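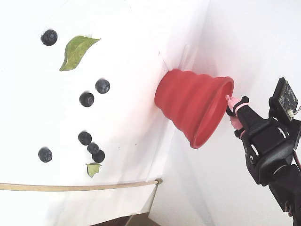 Red collapsible silicone cup, on its side.

Skakia Craft Patterns, data card

Skakia is a set of 2,067 written craft instructions for paper folding, block printing, simple weaving and acrylic painting. Each record holds one project: a title, a supply list, numbered steps and a skill level. Text only, US English.

Sources
Most records come from the Rukalport workshop handouts, typed up from paper copies. Another 196 were taken from the Honkanen pattern binders with the publisher's permission. Handouts with missing pages were left out.

Fields
id: integer, stable across releases
title: string
craft: one of 22 labels, listed in labels.txt
supplies: list of strings, amounts kept as written
steps: list of strings
level: easy, medium or hard
source: rukalport or honkanen

Cleaning
Fractions are written as 1/2, not as single characters. Paint color names were left alone — two suppliers may use the same name for different shades. Near-duplicate records were merged when nine or more steps matched word for word. Line breaks inside a step were removed.
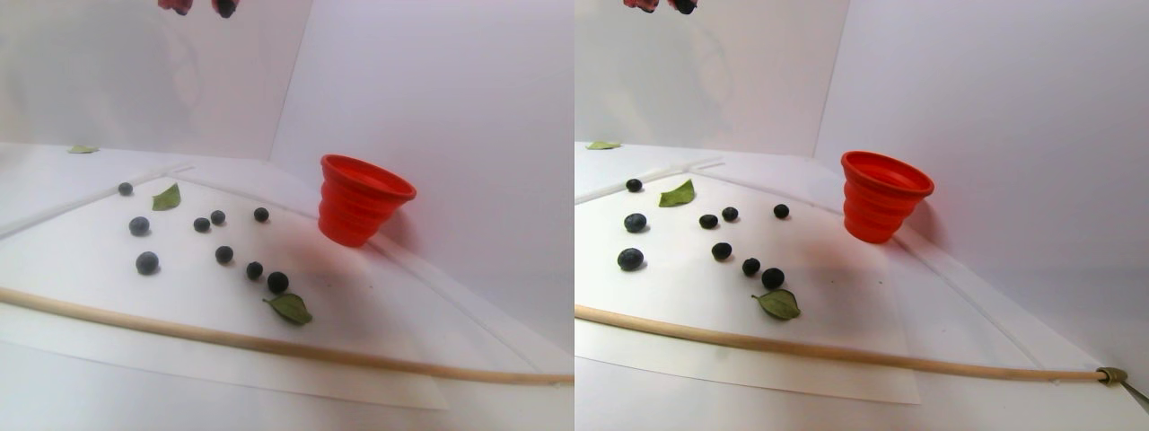 Kaisu Hyvönen wrote that the merge rule is too loose for weaving, where the warping steps are nearly always the same and only the last rows differ. She asked for those records to be split again, with the old ids kept. The split is planned for the December release; until then, filter on craft and check the merged_from column by hand.

Known problems
Skill levels were set by the original teachers and do not agree between sources. Drying times are missing from many painting records. The Lirnance loader reads supplies as one string unless split_lists is set to true.

License
See LICENSE.txt. Honkanen records may not be resold in print.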